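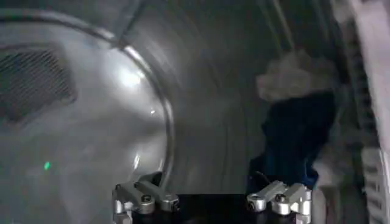 Tadinar 2 Countertop Drum Roaster
Home » Home Roasting » Drum Roasters » Tadinar 2

In stock. Ships from our Rudenard warehouse in 2 business days.
Price: $1,544
Add to cart | Add to wish list | Ask a question

Overview
You were fine with grocery store coffee once. Then a friend gave you a bag of something from a small farm, you bought a grinder that cost more than your first bike, and now you're reading a page about drum roasters. We've all been down this road and we're not going to talk you out of it. We have rent to pay.

The Tadinar 2 is for people who have outgrown the popcorn popper and the cast iron pan but don't want to run a gas line through the kitchen. It roasts up to 700 grams of green coffee per batch, which lasts a two-person household most of a week, or one Golshifteh Naseri (our buyer) until Thursday lunch if she has the month's invoices to do. It plugs into a regular wall outlet. It wants that outlet to itself. Run the toaster on the same circuit and you'll get to know your breaker box.

What changed from the first model
The old one had a chaff tray that you could only remove by tipping the whole roaster toward you, and plenty of you wrote to us about your carpets. The tray on the 2 slides out the front. The drum motor is quieter, so you can hear first crack without pressing your ear to a hot appliance. The timer no longer plays a song.

The manual has also been rewritten by Arash Soltani, who has roasted on one at home. The section called "Enjoy Your Bean Machine" is gone. We kept a copy.

Specifications
Batch size: 274 to 700 grams green
Heat: electric, five power levels
Drum speed: adjustable
Cooling: separate fan-cooled tray, included
Power: standard household outlet
Warranty: two years on motor and heating element, one year on everything else
Color: gray, or a slightly different gray

About that minimum batch: it's real. With less coffee than that in the drum, the bean probe mostly measures air and will tell you comforting lies.

In the box
Roaster, cooling tray, chaff tray, bean scoop, cleaning brush, manual, power cord. Green coffee is not included. We sell it on the next page over, by an amazing coincidence.

Before you order
Roasting makes smoke. Not a lot at a light roast, quite a lot at a dark one. Put it under a range hood that vents outside, or in a garage with the door up. An open window is fine in May and less charming in December.

It also makes chaff, the papery skin that comes off the bean. Empty the tray after every batch. Every batch, Pejman.

Customer reviews

Hidayah Santoso
Five stars. First three batches tasted like a campfire. Fourth was the best cup I've had at home. My husband says he can't tell the difference and has been moved to tea.

Nima Heydari
Four stars. Roasts evenly, easy to clean. The scoop is silly small. I use a measuring cup.

Pejman Moradi
Three stars. Works well but smelled like burning after a month. Support asked if I was emptying the tray. I was not.

You may also like
Nestico green bean storage jars, set of two
Maes kitchen scale with timer
Spare chaff tray for Tadinar 2

Returns
Unused roasters can come back within 30 days. Once there's been coffee in it, it's yours, and we can smell it, so please don't try.

Page updated May 2022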